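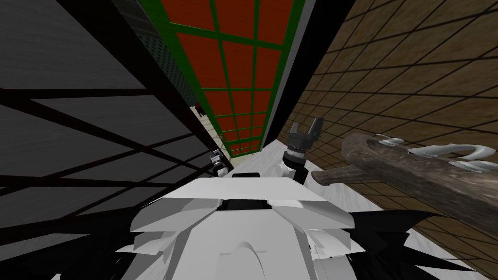
Credit: simulation render, Cornusach working group. Reuse permitted with attribution.

To: Members, Indoor Mobile Manipulation list
From: Eyerusalem Abdella
Re: Draft 2, clause on doors and passages
Dec 18, 2022

Dear members,

Thank you to all who returned remarks on the second draft. Mesfin Wolde raised a point that affects several clauses, and I quote it in full.

> Mesfin Wolde wrote:
> The draft tells a robot to stop before a closed door
> but does not say where. Our group at Wanddale read it
> as the base. The Anemdale group read it as whichever
> part is farthest forward, including the arms and
> anything held in them. The results of the two groups
> cannot be compared until this is settled.

The editors accept this. Clause 6 will now measure from the farthest forward part of the robot, with any load included. The stopping distance is 600 mm and applies in simulation and on hardware alike.

A second change concerns door controls. A robot may approach a wall-mounted control with one arm only. The other arm must be held still, and no part of it may enter the path of the door leaf. 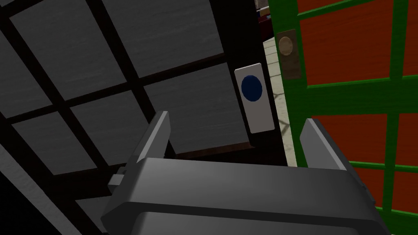
Where a control sits on a narrow jamb between two doors, the test report must name the door that the control is meant to operate. Reports that say only "door opened" will be sent back. The same holds for runs in which the gripper touches the plate around a button and misses the button itself; these are to be entered as contact without actuation.

Tiruwork Dinsa has asked whether runs made under the first draft remain valid. They do, provided the reference point used is stated on the cover sheet. Benito Marín will keep the list of affected reports.

Written objections to either change should reach this list before the end of January. Please cite the clause number and propose replacement wording.

Respectfully,
Eyerusalem Abdella
Editor, Clauses 4 to 9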